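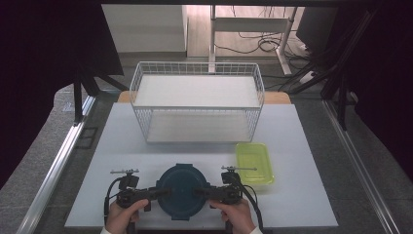
The chore table, with a wire basket, a green tray and a teal lid between the gripper fingers.

I went to the open day at the Vosstead lab in Cellitstead on March 6, 2024, mostly to find out if a machine can put a kitchen away yet. The short answer I got was no, not a whole kitchen. The parking lot was full by ten and I walked over from Figueroa Street.

The chore work is done with grippers that a person holds by hand. Staff told us they had 3886 recordings so far, 1317 of them with lids and containers. The arm that learns from them is in another building and wasn't part of the tour. 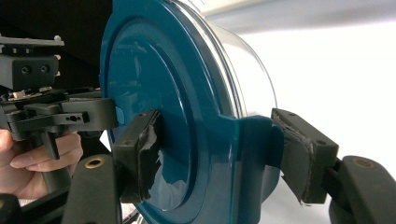
Gripper pads on the lid of a round container, one of them at the tab.

Lids are harder than I expected. They are smooth and round, and the tape on the finger pads gets torn up. I asked how often the arm gets a lid on right and was told roughly 80 percent, on containers it has seen before.
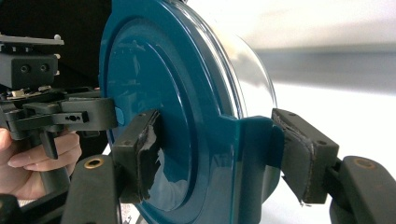 Frayed tape on the left finger, grey pad on the right.

A man from Sterolov, which packs dry goods, said his shop floor would need 100. The next open day is in October.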